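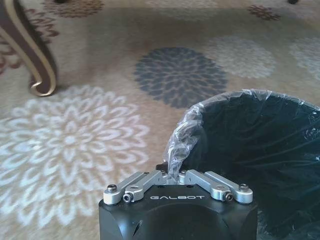

According to Bogale, a detective story can survive almost every change except a change of the guilty person. I disagreed with this when our course began, and my project grew out of that disagreement.

Changing the Ending: a report on adapting a mystery novel for television
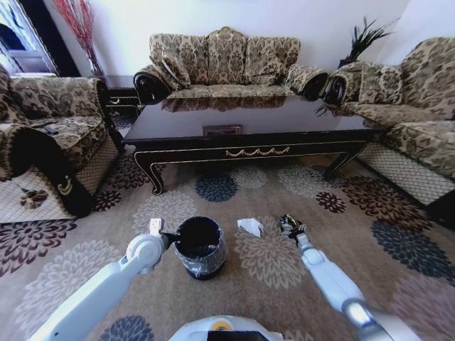 Kayode Omoregie

14 April 2026

1. What I wanted to find out

My question was simple. When a television version of a detective novel gives a different solution, do viewers who know the book feel cheated, or do they enjoy being surprised? I worked with The Ferry at Plullholm, a short novel which is read in our first year. The television version was made by Soltier in two parts and shown in December.

2. The two versions

In the book, the ferryman's sister poisons the notary for a debt of 700 crowns. Everything is in front of the reader by chapter 5, if he reads the letters slowly. In the television version the debt is never mentioned. The murderer is the young doctor, who is a very small person in the book and has only a few lines. The scriptwriter also gave the inspector a dead wife and a habit of walking at night. I must admit that I liked the walking, but it takes much time away from the letters.

3. Method

I asked 55 students to watch both parts and fill in a questionnaire. Of these, 19 had read the novel before. I did not tell anyone that the ending was new. The questions were about the solution, the inspector and the period feeling – clothes, speech, manners.

4. Results

Most of the readers did not mind the new murderer as such. They minded that the clues for him came too late, in the second part only. One reader wrote that she had stopped guessing and started waiting. Those who had not read the book were more content, though several found the doctor's confession too long. Both groups liked the ferry itself and the winter light.

The inspector divided people more than I had expected. Some called him deep and others called him tired.

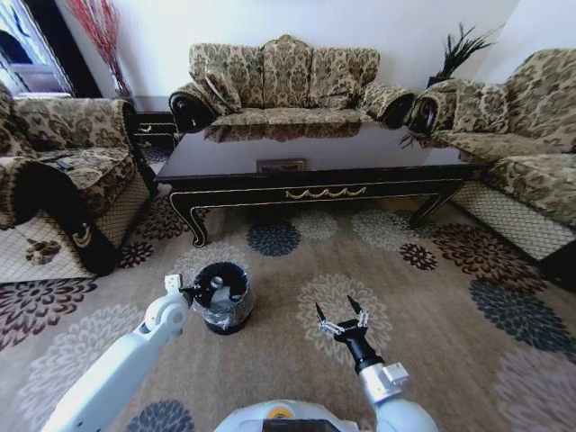
Wisen objected, when I presented these results in the seminar, that a reader can never judge an adaptation fairly, as he is always comparing. I think this is partly true. But a script which keeps the title of a book also invites the comparison, and I have kept my readers' answers separate for this reason.

5. Weak points of the study

All my viewers were students, and many of them knew each other and had talked between the two parts. I should have asked for answers after the first part also. My question about manners was badly written and I left it out of the results.

For further work I would like to compare the radio version, which keeps the sister and the debt but removes the inspector completely.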